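Home | List archive | Threads | Search | Join | Help

Re: storing fruit over winter without a cellar

4 replies | 2 people found this useful | Forward

Hello all,

Sorry to take so long over this one, I kept meaning to sit down and write and then October got away from me completely. Quoting the bit I wanted to answer:

> We moved to a first floor flat in Vovusholm and have lost our lovely
> cold shed. I've got my share from the Pullon orchard coming and no
> idea where to put it. Last year I tried the kitchen cupboard and
> everything was like cotton wool by Christmas. Do apples really need
> wrapping one by one? And is it true you can't keep them near the
> potatoes? Any advice welcome, especially from people without a garden!

Oh, I feel for you. We went from a house with a proper north-facing pantry (slate shelf, mesh window, the lot) to a flat with radiators you can't turn off, so I've been through exactly this, and I have thrown away a shameful amount of fruit learning what I know now.

First the cupboard. A kitchen cupboard is about the worst place in any home, I'm afraid, especially if it backs on to the oven or the hot pipes. Apples want it cold and a bit damp. Ours live in the spare bedroom with the radiator shut and the door kept closed, and on the balcony in a lidded polystyrene box once the nights turn chilly. I bring the box in if there's a hard frost forecast. I forgot once and we had apple sauce until the spring!

Wrapping: yes if you can face it, but only for the ones you mean to keep longest. I use newspaper torn into squares, nothing fancy. The point is that if one goes bad it doesn't take its neighbours down with it. For the ones we'll eat before the new year I don't bother, I just lay them in a single layer so they aren't touching and have a good look every few days.

Anything with a bruise or a nick gets eaten first. I'm very strict about this and my family is very rude about it, because it means we spend the whole autumn eating the ugly ones and never get a perfect apple until after Christmas. But it works. I go through the lot on the day they arrive, turn each one over, press gently near the stalk, and if I'm in any doubt it goes in the bowl.
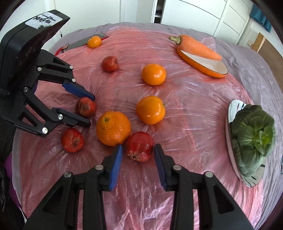
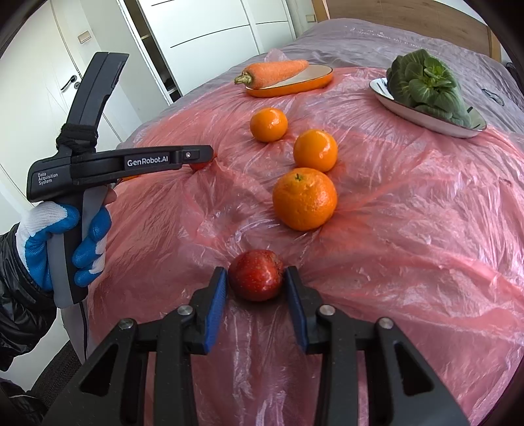 Red apples in both, and a pomegranate in the first.

On pomegranates, as somebody else on the list was asking: they are so much easier than apples, I don't know why more people don't keep them. The skin dries out and goes leathery and looks dreadful, and inside they're often still perfectly good. I put mine in the bottom of the fridge and forget about them. If the skin has gone soft in one spot, though, open it that day. You can freeze the seeds spread out on a tray and then tip them into a tub, and they're lovely straight from the freezer on porridge.

Now, potatoes. My mother swore that apples kept near potatoes would taste of earth, and I've certainly had a musty one or two. The other half of it is that apples give off a gas as they ripen and it hurries along whatever is sitting next to them. So keep them well away from pears, carrots (they go bitter) and anything green and leafy. Opposite ends of the flat if you can manage it! I only have the one spare room, so the potatoes went in a paper sack under the coats in the hall. Not elegant. Visitors have stopped mentioning it.

Which apples you've got matters more than any of this, by the way. Early ones won't keep whatever you do, so eat them, stew them, give them to the neighbours. If your Pullon share is mixed, ask which are the late ones and put only those by. I had 3 crates last year, 2 of keepers and one of all sorts, and I tried to store all of it because I'm greedy. The all sorts crate was a disaster.

A word about containers as well. I bought the Riltia stacking trays after reading about them in this thread's older cousin (message 349, if the archive search is behaving). They're all right. A bit shallow for big cookers, and the slats catch your knuckles. Shallow cardboard boxes from the greengrocer do the same job for nothing, and you can squash them flat in the spring. The Karras crates are nicer but I couldn't justify the money.

Do let us know how you get on. And if anyone has found a way to keep pears for more than a fortnight, please, please write in, mine go from rock to mush while I'm asleep.

All the best from the flat with the hot radiators

Reply to list | Reply to sender | Share (2)

Recent in this archive:
Quinces, what to do with a glut
Riltia trays, are they worth it? (message 349)
Mice in the apple loft, again
Pullon orchard shares: collection times
Freezing blackberries without the clump (message 433)
Wanted: Karras crates, any condition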